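Puvgate Home Forum > Walls, Floors and Finishes > Paint and Color

Topic: Is "whole room color consultation" worth paying for?

splinterhouse
Posted Friday, 7:12 pm

We're redoing the spare bedroom and my other half wants to use the color service from Kudo. For $201 you fill out a questionnaire, send them your measurements and which way the windows face, and they send back a palette with "light-adjusted" wall, trim and ceiling colors. They say the light adjustment is the whole point, because the same paint looks different in a north room than it does in a south room.

I know that last part is true. What I don't buy is that a questionnaire gets you anywhere. They never see the room. They don't ask what bulbs we use. They do ask what words we would use to describe our ideal weekend.

Has anyone paid for this and been able to tell the difference between the result and picking a chip off the rack?

grout_expectations
Posted Friday, 7:40 pm

Paid for it two years ago for a living room. Got five colors, four of which were beige. The fifth was a green I liked and used on one wall. Would I have found that green by myself? Probably, it was on the front of the fan deck.

The weekend question is for the "mood profile." Mine said I was "grounded."

tallow
Posted Friday, 8:05 pm

I'll defend them a little. I used it for a hallway with no natural light and they steered me off the pale gray I was set on. They said it would go dingy. I tried a quart of the gray anyway and it did look like the inside of a filing cabinet. The warm white they picked is fine. I got $201 worth of not repainting a stairwell, and if you've ever put up a ladder on stairs you know what that's worth.

splinterhouse
Posted Friday, 8:19 pm

But you bought the quart and you saw it yourself. The quart did the work. Theirs was a guess that happened to match.

tallow
Posted Friday, 8:26 pm

I wouldn't have bought the quart if they hadn't said anything. I would have bought three gallons.

nine_inch_roller
Posted Friday, 9:03 pm

I painted houses for 20 years. Pale gray in a dark hallway goes dingy, any painter will tell you that for free while he's measuring. Same with the other things in those reports. North light makes colors colder. A red floor throws pink up the wall. Dark color on a ceiling makes it feel lower. It's all true and it all fits on one index card.

What a report can't tell you is what the paint does on your wall. I did a job in Flundby, nice old place, where the owner had picked a dusty purple from a very expensive palette. It was lovely in the front room. In the back room, same can, it looked like a bruise until four in the afternoon and then it was lovely for an hour. There was a brick wall across the yard bouncing light in. No questionnaire has a box for the neighbor's brick.

Buy a sample pot. Paint a piece of poster board, two coats, leave a white border so the old wall color doesn't fool you. Move it around the room for a couple of days.

grout_expectations
Posted Friday, 9:15 pm

Why poster board and not straight on the wall? I've always done squares on the wall.

nine_inch_roller
Posted Friday, 9:22 pm

You can do squares on the wall. You'll see the edges through the finish coat if you don't sand them, and you'll be comparing against whatever color is there now. Old yellow wall, every gray you try will look blue.

quietcorbel
Posted Friday, 10:48 pm

Going to disagree with most of the thread. Sample boards are fine for telling you whether a color is ugly. They're bad at telling you what a whole room of it feels like. Color bounces between walls and gets stronger. I did boards for my dining room, loved the mustard, did four walls of it and it was like sitting in a jar.

I don't think the paid service would have caught that either, to be fair. But "just buy a sample pot" gets repeated on here as if it can't go wrong, and mine went wrong.

nine_inch_roller
Posted Friday, 11:01 pm

Fair point. For anything strong I'd go a step lighter than the board you like. Should have said so.

splinterhouse
Posted Saturday, 8:30 am

Okay, so what about the free visualizers? Fotard has one where you pick a wall color and floor color and it shows you a room. My other half put our short list through it last night and now has opinions. I'm of the view that a screen can't show you paint, full stop. Ours has a night setting that turns everything orange, for a start.

tallow
Posted Saturday, 9:10 am

They're fine for "does this wall go with that floor" in a very broad way. I wouldn't pick between two whites on one.

quietcorbel
Posted Saturday, 9:34 am

They're paint ads. The walls are always perfectly even and nobody has a radiator. Also check what happens when you click "find my color," because on the one I used it only ever suggested the premium line.

grout_expectations
Posted Saturday, 9:52 am

Premium line is a whole other argument. I priced up one floor of our house in it and got to $2368 before brushes. Had it mixed in the mid-grade and can't tell you which rooms are which.

nine_inch_roller
Posted Saturday, 10:20 am

Careful there. Color matching into a cheaper base gets you close on the chip, but the sheen can be off, and sheen changes how dark a color reads. Cheap flat also marks if you look at it funny. Bedroom, mid-grade is fine. Kitchen or kids, I'd spend the money. That's the one upcharge in the store I'd stand behind.

grout_expectations
Posted Saturday, 10:31 am

My kids' room is mid-grade and it's been fine.

nine_inch_roller
Posted Saturday, 10:33 am

How old are the kids?

grout_expectations
Posted Saturday, 10:37 am

One's at college. Point taken.

splinterhouse
Posted Saturday, 1:15 pm

Update for anyone who cares. We're not paying the $201. I've agreed to three sample pots and the poster board, and I've been told that my weekend profile would have come back as "argumentative."

I still think the light adjustment business is mostly a way to make ordinary advice sound like a lab result. If they sent someone out to stand in the room at 9 in the morning and again after dinner, I might pay for that. They'd need to charge more and hardly anyone would buy it, so we get the questionnaire.

Short list is a warm white, a gray-green, and a dusty mauve with a blue-gray floor, as we're painting the boards as well. The mauve isn't my choice. After the brick wall story I'm going to be looking at that one at four in the afternoon – and at every other hour too. Will report back when the boards have been up for a few days.

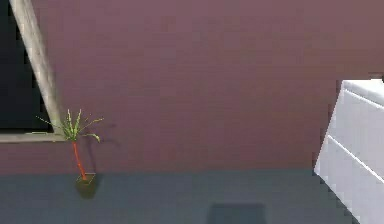 Also, can anyone tell me if floor paint needs its own primer over old varnish? The can says no and I don't believe the can.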